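15th April, workshop notebook

Gullasus box set, disc 2. Dilek Kılıçarslan wants the subtitle timing signed off by May and I'm not convinced. The vendor says the lag was fixed on the new master. I ran episode 7 twice and the lines still come in 14 frames late after the eyecatch. Before the eyecatch they're fine, so I doubt it's the player, whatever Bimstead's email claims. 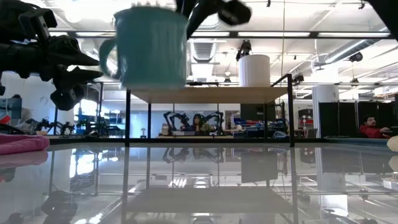

Cover art next. The sleeve proof has Kırmızıgül in her season two coat on a season one volume, and fans will spot that in a minute. The new teal is supposed to match her scarf. I held the proof up to the screen and it's closer to the mug over that pale shelf than to anything she wears in the show. Tovham say it will print darker. They said so last time too, and we got 1,000 sleeves the color of toothpaste.

Soundtrack CD: track 14 is listed as "full version" but fades out early. Could be the TV edit. Asked for the source file, no reply yet.

Not signing anything until I see a fresh disc 2 – a real one, pressed, no more check files.

Comments (3)

Dilek Kılıçarslan: The coat is being redrawn. Leave the teal alone until the second proof, please.

rewind40: Same lag on my check disc, also only after the eyecatch.

mott: Track 14 is the TV edit. I have the long one on an old single.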